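4.2 Work at the steaming station

The Borkbridge kitchen sends out 257 covers at lunch, and before April two people shared the steaming station for the whole shift. The arm now takes on part of the lifting and placing. Staff still do the seasoning and the final check – tasks they had asked to keep. 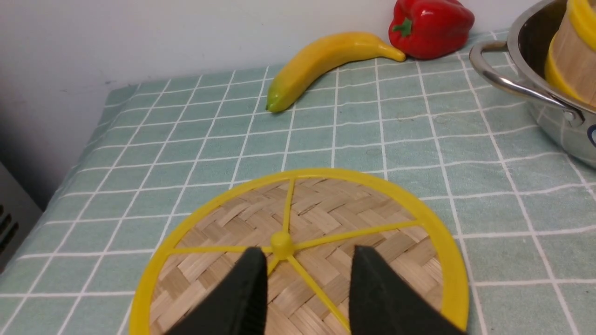
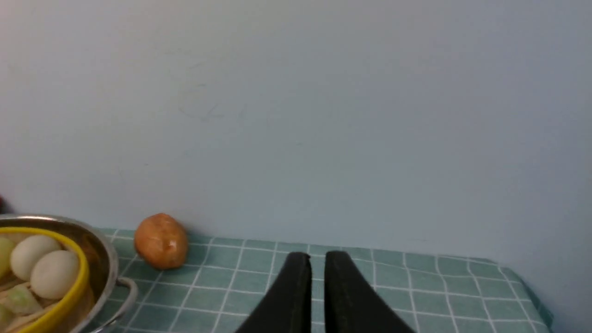

Figure 3. Views past the open gripper fingers at a table with a checkered cloth and a steel pot.

Pruitt, who ran the station for 78 shifts during the study, said her wrists ached less but that she talked to fewer people. Carrier found the waiting tiring: he stood by in case the arm stopped, and could not start anything else. Both had been told their hours would stay the same, and they did. What changed was the order of the work, which the arm now set. Four of the kitchen staff wanted a say in that order, and we return to this in Section 5.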